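3. Selección de pilotos para el equipo acrobático de Tveit

3.1. Procedimiento y candidatos

El equipo acrobático de Tveit renueva cada temporada una parte de sus pilotos. En el ciclo que estudiamos se presentaron 511 solicitudes, de las cuales 405 cumplían el requisito de horas de vuelo en reactor. La cifra exigida por el reglamento interno es de más de 500 horas, y se comprueba con el libro de vuelo firmado por la unidad de origen. Las solicitudes restantes fueron devueltas sin entrevista, aunque los oficiales podían presentarlas de nuevo en la temporada siguiente.

La evaluación tuvo dos fases. En la primera, un grupo de oficiales en servicio leyó los expedientes y las cartas de recomendación. En la segunda, los finalistas acompañaron al equipo durante una exhibición en Wivdale y conversaron con todos sus miembros, también con los mecánicos y el personal de sanidad. Meireles y Amundsen describen este segundo paso como «una entrevista que dura el día entero», y nuestros datos coinciden con su descripción. Al final fueron elegidos nueve oficiales: pilotos de demostración, un narrador y personal de apoyo.
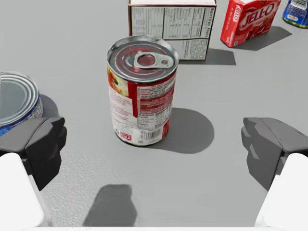 3.2. Peso de los criterios formales

La pregunta que nos interesa es cuánto pesan los criterios formales cuando casi todos los finalistas los cumplen con holgura. Backlund sostuvo que, pasado el umbral de horas, la experiencia adicional deja de influir en la decisión. Nosotros encontramos un resultado parecido, pero con una excepción: los candidatos con experiencia como instructores recibieron valoraciones más altas en las dos fases. Bouchard explica esta ventaja por la costumbre de volar al lado de otra persona y de corregirla con calma. Aasen prefiere una explicación más sencilla —los instructores son conocidos por más gente— y no tenemos datos suficientes para decidir entre ambas.

Figura 1. Vista general del entorno simulado. 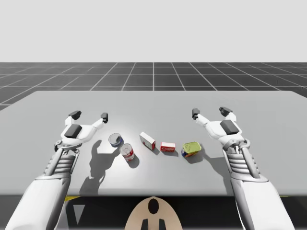 Última modificación de esta página: abril

También observamos diferencias según la unidad de procedencia. Los escuadrones de entrenamiento de Lernance enviaron menos candidatos que las unidades embarcadas, pero sus candidatos llegaron con más frecuencia a la segunda fase. Es posible que los mandos de Lernance hagan una selección previa, de manera informal, antes de firmar las recomendaciones. Dos de los entrevistados lo confirmaron; un tercero lo negó.

3.3. Permanencia en el equipo

El destino dura, por norma, dos temporadas para los pilotos y tres para el oficial de mantenimiento. Después, el oficial regresa a su unidad o solicita otro puesto. En la base de Gindasari, donde el equipo pasa el invierno, los pilotos salientes vuelan todavía algunas semanas con los nuevos. Este periodo no está regulado y su duración depende del comandante de cada año.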